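Chapter 3
Can a Machine Do the Chores Yet?

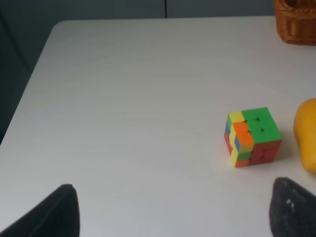
Clearing a table is a job most children can manage by the age of four. For a robot it is still hard work. Every object has its own shape, weight and surface, and each one needs a different grip. A puzzle cube has flat sides and hard corners. A mango is rounded and bruises if it is squeezed. A wicker basket bends a little wherever it is held.

Factories solved a simpler version of this problem decades ago. At the Gowda plant in Plustthorpe, one arm packs 1,529 identical jars in a shift, and each jar arrives in the same spot, facing the same way. Homes offer no such favours. When the Flokley trial put machines into 22 kitchens, the same arm took 260 seconds to put away three items, and it dropped one of them.

In this chapter we look at why the gap is so wide. Section 3.1 deals with seeing and judging distance. Section 3.2 covers grip and touch. Section 3.3 asks which chores, at home and on the shop floor, a machine can be trusted with today.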